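3.2 Collecting the demonstrations

Handheld collection is usually sold on speed, and we doubt that speed is the right thing to measure. At the Welatcombe site, operators recorded 1293 demonstrations of tabletop tasks with handheld grippers. We kept 653 of them. Most of the rest failed during pose tracking, and a smaller share were dropped by Naa Osei on review for hesitations or regrasps (see Figure 2 for the wrist view at the main station). 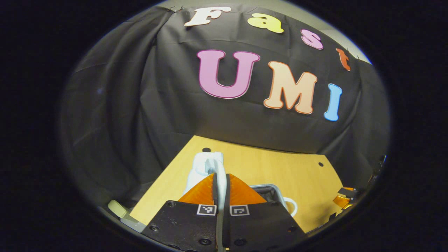
Figure 2. Wrist view from the handheld gripper at the curtained station.

A yield of one in two is lower than the rate Deschamps gives for a similar setup, but that count leaves out sessions stopped early, and we could not tell how many there were. We would treat any hourly rate given without a discard rate with caution, ours included.

It is also unclear how much variety the kept set holds. All of it was recorded against the same backdrop. A policy trained on 454 demonstrations scored within noise of one trained on all 653, and this may mean that the later ones added little. The Asero baseline does not settle the matter, as it was tuned on the same table.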